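Ilbridge Women's Basketball Adds 13-Game Home Slate and Names Zixuan Liang Captain

ILBRIDGE — Ilbridge Athletics today announced the home schedule for the coming women's basketball season, along with the appointment of senior guard Zixuan Liang as team captain and an expanded seating plan for Faltero Arena. The team will play 13 regular-season games at home, beginning with a Friday evening meeting with Brisance.

The opening game will tip off at 7 p.m. Doors will open to season ticket holders at 5:30 p.m. and to all other guests at 6 p.m. Brisance eliminated Ilbridge in the conference semifinals last season and returns its full starting lineup.

"We asked for a hard opener and we got one," said head coach Lanying Kang, who enters her fourth season with the program. "Brisance rebounds well and runs on every miss. Our players will learn a great deal about themselves on the first night, and they would rather learn it in front of a home crowd."
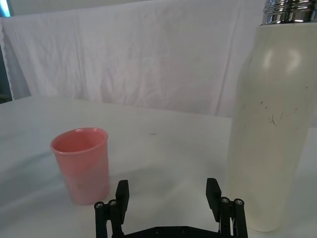
Liang was chosen as captain by a vote of players and coaches at the close of summer workouts in July. She led Ilbridge in assists in each of the past two seasons and needs 23 more to reach 300 for her career, having finished last season with 277. She succeeds Chunhua Long, who completed her eligibility in the spring and has joined the coaching staff as a graduate assistant.

"Chunhua set a standard for how this team prepares," Liang said. "I sat next to her on the bus for two years and asked a lot of questions. Now I can still ask them, but she is the one holding the clipboard."

Ilbridge will return three starters. Forward Zhuoran Dai, who missed the second half of last season with a knee injury, has been cleared for full practice and is expected to be available for the opener. The staff will limit her minutes during the early part of the schedule. Two freshmen are competing for the open place at center, and Kang said no decision will be made until after the team's closed scrimmage.

The nonconference portion of the home schedule includes a two-day holiday tournament, during which Ilbridge will play a first-round game followed by either a championship or consolation game. Conference play begins immediately after the winter break. Weekday conference games will start at 7 p.m. and weekend games at 2 p.m., with the exception of the final home game, which will start at 4 p.m. to allow for the senior recognition ceremony.

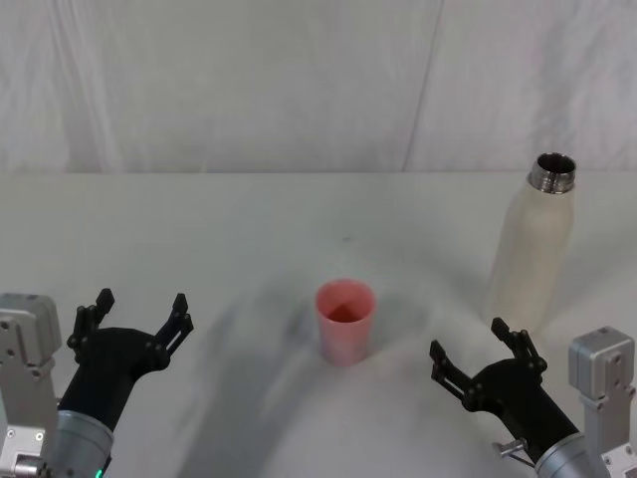

Faltero Arena will add 100 reserved seats along the east baseline this season. The new section replaces a row of portable bleachers and will be open to season ticket holders first. Current holders may request a seat change through the ticket office before single-game tickets go on sale. Requests will be handled in the order received, and existing seats will be held until a change has been confirmed.

"Demand for lower-level seats was higher than we could meet last year," said Meifang Jiang, director of athletics. "The east side has a clear view of both benches — it is a good place to watch a game — and we expect the section to fill quickly."

Students will continue to be admitted free with a valid student card. The student section will remain behind the north basket. Groups that wish to sit together should contact the ticket office at least one week before the game they plan to attend.

All home games will be carried on the Ilbridge Athletics audio stream, with pregame coverage starting 20 minutes before tipoff. The complete schedule, including road games, is posted on the team's web page. Game times are subject to change.

About Ilbridge Athletics

Ilbridge Athletics sponsors varsity programs for men and women and operates Faltero Arena, the Guo Training Center and the outdoor track and field complex.

Media Contact
Ilbridge Athletics Communications Office
Credential requests for the Brisance game are due by noon two business days before tipoff.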